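Subject: Re: [oldtracks] Astedley Fairgrounds, the roller rink, and who ran it
From: Trinidad Alcaraz
Date: 19th February
To: the list

Gordon Cloutier wrote:

> Hello all. I've been reading along for a while and finally have a
> question. My mother skated at the rink out by the Astedley
> fairgrounds when she was in high school and she swears up and down
> that it was owned by the Iglesias brothers and that it had a live
> organ player. My uncle says no, the Iglesias family only had the
> lunch counter, and the organ was a record player behind a curtain.
> They have been arguing over this since before I was born.
>
> Also, was the rink in the same building as the poultry barn, or
> next to it? Mom says same, uncle says next to. You see what I'm
> dealing with.
>
> Anything at all would help. She'll be up here visiting in July and
> I'd love to have something to put in front of her.
>
> Gordon

Gordon, welcome, and oh boy do you have the right list! I skated at that rink every Friday night I could talk my father into driving me, and I can smell the popcorn and the floor wax right now just typing this.

I'll take the organ first, since that's the one I'm surest of. There was an organ. There was a real person playing it, a heavyset lady with her hair up in a net, and she sat on a little platform at the far end opposite the door. She played for the couples' skate and for the last half hour. The rest of the evening was records, and the record player was behind a curtain (a green one, with a burn hole in it). So your mother and your uncle are both right and I hope you'll let them know it at the same moment so they can't either one of them crow. My guess is your uncle went on the afternoons, when she wasn't there. Saturday afternoons were for the little kids and they only ran the records.

I cannot for the life of me come up with the organ lady's name. It started with an H, or else she lived on a street that started with an H. If anybody on here knows, please holler, it's been driving me up the wall since I read Gordon's message last night.

Now the Iglesias family. They had the lunch counter, no question, and before that they had the little grocery on the Jolten road, the one with the gas pump out front and the dog that would not get up for a car. Whether they owned the rink too is where it gets muddy. What I always heard at home was that the older brother bought in when the first owner got tired of it, and that they had it for a few seasons together with somebody from out of town. My father sold them lumber for the new railing and he always said "the Iglesias rink," but my father also called every refrigerator a Frigidaire, so I wouldn't take that to court.

What I do have is a ticket. It's been in my mother's cedar box all this time. It's pink, it's number 564, and it says ADMIT ONE and 50 cents, and on the back in very small print it says "Solia Skating, Astedley Fairgrounds." Solia! I had forgotten all about that. We never called it that. We called it the rink. But I think Solia was on the sign for a while, over the door, in letters cut out of plywood and painted, and the S fell off one winter and they didn't put it back up until spring, so it said OLIA, and some of the boys took to calling it Olia's like it was a woman's place. "You going down to Olia's?" My brother still says it.

So maybe that's your thread to pull. If somebody went down to the county clerk and looked for a business under Solia, you might get the owner's name in black and white. I believe those books are kept in the basement and you have to ask for them. I went down there for my grandfather's land papers and they were very nice to me but you do want to bring a sweater.

On the poultry barn. Same building or next door, well, that depends on which year you're asking about, and I can see how they'd argue. The rink started out in the long exhibit hall, the one with the tin roof. The chickens and rabbits were shown in the back third of that same hall at fair time, with a board wall across. So during fair week the rink shut down and the whole place was feathers. Then they built the separate poultry barn, the low white one, and the rink got the entire hall and they laid that maple floor everybody remembers. If your mother is older than your uncle (is she?) that would explain it right there. She skated with the chickens and he didn't.

I'll tell you about that floor, too. It came in on a truck all the way from I don't know where, and the truck got stuck at the low place on the Jolten road, and half the high school football team was sent over to unload it and carry it up the hill by hand. My brother was one of them. He was paid with a season pass and a pair of used skates two sizes too big, and he wore them with three pairs of socks until they split. There was supposed to be a crowd limit once the new floor was down, 180 skaters, and it was painted on the wall by the ticket window. I don't believe anyone ever paid it the least attention. On the night of the homecoming skate you could pick your feet up off the floor and still go around.

The skates rented for next to nothing and they kept them in wooden cubbies with the sizes burned into the front. If you had small feet like me you learned to get there early, because there were only a couple of pairs of the little ones with good wheels and the rest pulled to the left. I went around that rink fighting a left-hand pull for most of the eighth grade. I still have one calf bigger than the other, and my husband says that's not why, but he didn't grow up here.
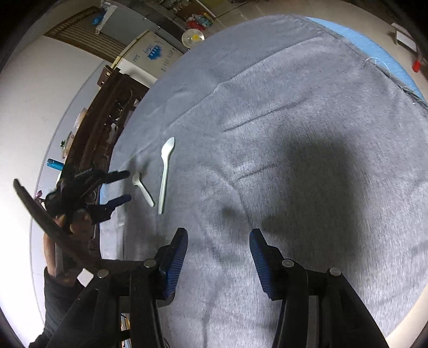

The other thing your mother might remember is the Grand March. They did it once a year, near Christmas, and it was a bigger deal than the prom as far as some of us were concerned. You skated in by couples from the two corners, met in the middle, then went in fours, and then in eights all the way across, arms linked, and if one person in the eight went down you all went down. The organ lady played for the whole thing without a stop. My cousin and I practiced for it on her mother's kitchen linoleum in sock feet. Ask your mother if she ever marched and who with! I would love to know if we were in the same line. I'd have been the one in a plaid skirt my aunt cut down for me, with the hem let out twice and you could see both old lines.

As to when it closed, I've heard two stories. One is that the roof got bad and the fair board wouldn't fix it. The other is that the bowling alley opened over in Jolten and everyone with a car went there. I'd moved away by then, so I only know what was in my mother's letters, and mostly she wrote about who had died and what they'd had to eat afterward. But she did say in one of them that they were selling off the skates by the box, and did I want any. I said no. I could kick myself.

The hall was still standing the last time I drove by, with hay in it. The big sliding door was open a foot or so and I'll admit I got out and put my head in. You couldn't see the floor for bales but I like to think it's under there. Somebody closer than I am should go ask, before it gets torn down or falls down.

Gordon, if you can find out these things from your mother and your uncle I'd be grateful, and I'll put it with my notes:

What years did each of them skate there, near as they can say?
Does either one recall a manager with a whistle, tall, wore a bow tie?
Was there a mirror ball? I say yes. My brother says no, it was at the VFW.
And did the lunch counter have the hot tamales when they were going, or was that after?

That last one matters more than you'd think. The tamales came in when the grandmother moved in with them, and I know what year that was because she lived right across from my aunt. So if your uncle ate tamales, we can pin him down pretty good.

I'll copy out the ticket front and back and mail it to you if you'll send me your address off the list. And if anybody else has a ticket or a program or one of those felt patches (there were felt patches! a skate with a wing on it, blue on gold), please say so on here where we can all see it. I know of at least one patch that went into a quilt.

Tell your mother hello from one of the Alcaraz girls. She may not know which one but she'll know the house, it was the yellow one by the water tower with all the bicycles in the yard.

Trinidad

P.S. Helen! The organ lady was Helen. I knew it was an H. Still no last name, but she gave piano lessons in the daytime, so half of you must have had her.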